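Part 2: Your first wash

Okay, the machine's level, the hoses are on and you've read my rant about drain pipes. Now for the fun bit! I wrote this guide for everybody renting one of our flats at Litstead, so if something doesn't match what you've got, drop me a line (Nadine Sfeir, the number's on the fridge sheet).

Before you put any clothes in, run it empty once. I know, I know - you've got a pile waiting. Do it anyway.

1. Open the cold water tap all the way. Go and look at the hose joint. If you see a drip, close the tap and tighten the nut by hand.
2. Check the drum for leftover packing bits. Stick your head in if you have to, and feel around the rubber seal too (I once found a bag of screws in there).
3. Put half a scoop of powder in the main drawer. No softener this time.
4. Shut the door until it clicks, pick the hottest cotton cycle and press start.
5. Stay home for this one. The first spin is when a badly leveled machine starts to wander.

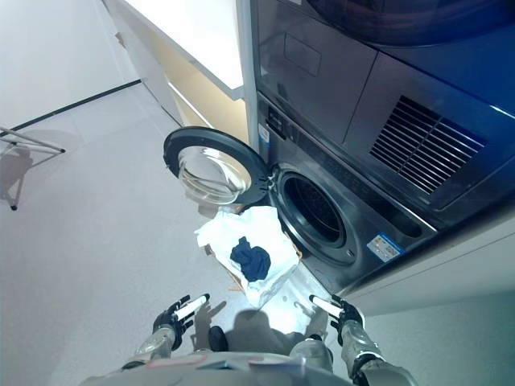
Fig. 4. Washer with the door open, dryer mounted above.

When it's done, leave the door open for a couple of hours so the seal can dry out. I do this after every single wash and my towels have never smelled like a pond.

Note: the door stays locked for up to 2 minutes after the cycle ends. Please don't yank it! Aidan Hegarty yanked his in July and we waited ages for the new handle.

CAUTION: Never run the dryer with the vent slats covered. No socks drying on it, no posters, nothing leaning up against it.

CAUTION: Keep kids and cats away from the open drum, and look inside before you shut it.

6. Empty the lint filter after each dryer load, even a small one.
7. Close the water tap if you're going away for more than a weekend.

Stains and wool settings are in Part 3.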